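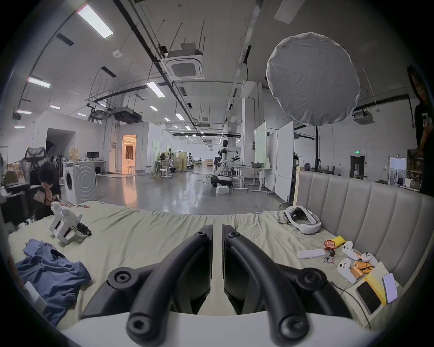 A black-fingered gripper over the practice bed in the Mudammont workshop. A second gripper lies on the sheet, above the blue T-shirt.

Folding a T-shirt is hard. Ask the Mudammont student robotics club, who have been at it all summer and have opinions about sleeves.

The club's project goes by Fletodier. Nobody would tell me what the name means, or everybody told me something different, same thing. The goal is plain enough. By October they want a robot that can tidy a bedroom well enough to enter the household class of the Robles Cup, a student contest where teams get one messy bed, one basket and a clock. 240 seconds. Shirt folded, sheet pulled flat, loose stuff sorted. Touch the robot during the run and you lose the round.

Last year they entered for the first time. Last place. The arm picked up a pillowcase, carried it to the wrong side of the bed and stopped. One of the second-year students told me this with a kind of pride.

So this year, different plan. Teach first, drive later. The students do the chores themselves with hand-held grippers, over and over, and the recordings go into training. No writing out rules for a sleeve. You just show it a sleeve. Then another sleeve.

The count matters to them so I'll give it. The target is 4000 good demonstrations before the contest. On the afternoon I visited they had just passed 3000, and somebody had gone out for snacks.

It's slower than it sounds. A grip that's perfectly natural for a human hand is no use if two fingers can't do it. New members spend there first week unlearning. No pinching with the thumb, no smoothing with the palm, no flicking the shirt out straight the way your mother does. Two fingers, close, lift, move, open. I had a go. Got hold of a hem on the third try, lost it, got the sheet instead. The student next to me was very polite about it.

Shirts come first because shirts are worst. A box holds its shape when you look away. A shirt has a new shape every time you drop it, and the club drops it on purpose, between every take. Crumple, drop, start over. They argue about how crumpled is fair. There's a rule on the wall now, voted in after a long meeting: no knots.

Small stuff is the other headache. Snack packets slide. Wrappers stick, or don't. Phones are a touchy subject, and the contest rules say anything breakable has to be moved with no drop at all, so there's a separate set of takes just for flat things on soft surfaces. Come in too steep and the fingertips dig into the mattress. Come in too flat and you push the thing along until it falls off the far side. The fix, for now, is to tip the object up by one edge first. A first-year worked that out in July with a notebook.

The workshop itself is big and open, gray concrete floor, polished, more lab than clubhouse. There's a washing machine, and a bed with a padded headboard that wouldn't look out of place in a furniture store. Desks along one side. A humanoid on a wheeled base stands out in the middle of the floor. The club started with one table and an arm on loan from another department, and a couple of the older members still talk about the table.

Then there's the headset side of things. Some members prefer to work in VR, with controllers, and steer the movements from there. Others swear by the hand grippers. It has become a bit of a rivalry. The headset people say their takes are cleaner. The gripper people say theirs are quicker, and that the headset people need a lie down after an hour. Both kinds go in the same pile in the end, and both get checked by the same tired person at a laptop.

Checking is the job no one signs up for. Every take gets watched. Bad start, out. Shirt not square, out. Somebody laughing so hard the gripper shakes, out, but saved in a different folder. They sort it all with Ponex, a little labelling program written by a club member who has since graduated, and which crashes if you type a comma. They've learned to live without commas.

What does a working run look like? I saw 3 while I was there. First one, decent fold, a bit of a parallelogram. Second one, the arm went for the shirt, paused, went for the sheet and took the whole lot with it. Groans. Third one it got both sleeves in, body over, done, and set the shirt down at the foot of the bed almost gently. Nobody cheered exactly. Somebody said "time?" and somebody read it out and it was too long, and they reset the bed.

Speed is the worry now. A tidy fold over the limit scores the same as no fold. The club is split on whether to shorten the motions or skip the sheet and take the points loss. There was a vote planned for the evening after I left, so it's probably settled, or theyre still in there.

The club takes new members at the start of term. No coding needed, they say, and they mean it, half of this year's intake had never touched a robot. You do need patience and clean hands. Bring an old T-shirt, they wear out faster than you'd think. First open session is Tue 20 August, doors at the back of the building, follow the noise.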